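7月20日 泳池测试组工作记录

一、本日工作
上午完成Nestarari游泳馆电子触板第二轮校验。共采集触壁信号461次,其中6次终端未登记,均出现在第四泳道的转身端。更换该泳道触板接线后重新测试,未再出现漏记。出发台反应时模块未作改动,参数沿用上一轮设定。

二、计时数据比对
将Surska分段计时程序的输出与人工秒表记录逐条核对。200米自由泳前两段吻合良好,末段程序读数普遍偏早。初步判断为触壁阈值设置过低,水浪冲击触板时即被判为到边。阈值现已调至94,待下一次训练课后复核。仰泳项目因出发方式不同,应单独建表,不得与其他泳式合并统计。
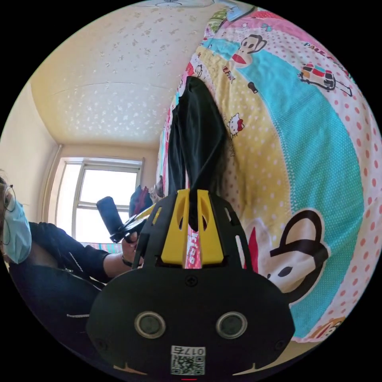
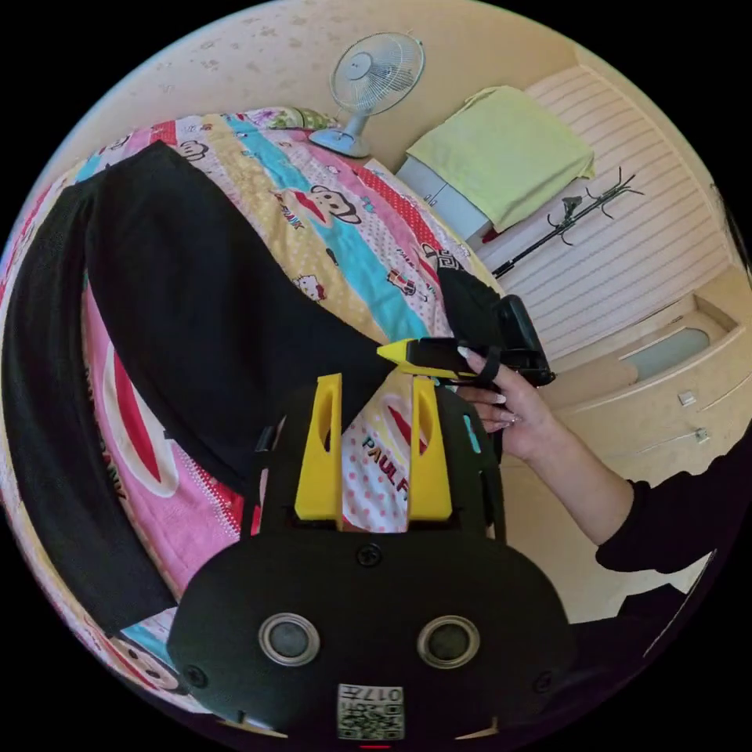

三、划频分析
Arosberg青年队提交的训练录像已完成标注,累计划水2904次。蝶泳组后程划频上升而划幅明显缩短,与教练组此前的观察一致。蛙泳组个别运动员转身后水下滑行距离不足,建议在下周期训练中安排专项练习。标注规则第三条关于“入水时刻”的表述仍有歧义,两名标注人员的理解不统一,须在下次例会前修订。

四、待办事项
1. 向Alexiou公司索取触板备用接头,并确认保修范围。
2. 第四泳道旧接线封存备查,不得再次投入使用。
3. 10月区级锦标赛的赛前检测方案尚缺接力交接判定部分,由本组补齐后送裁判组审阅。
4. 池水温度记录表自本日起改为每课填写两次,课前、课后各一次。

五、备注
下午场地用于少年组测验,本组设备于午间全部撤离池岸。第二泳道分道线张力偏松,已口头告知场馆方,书面通知另附。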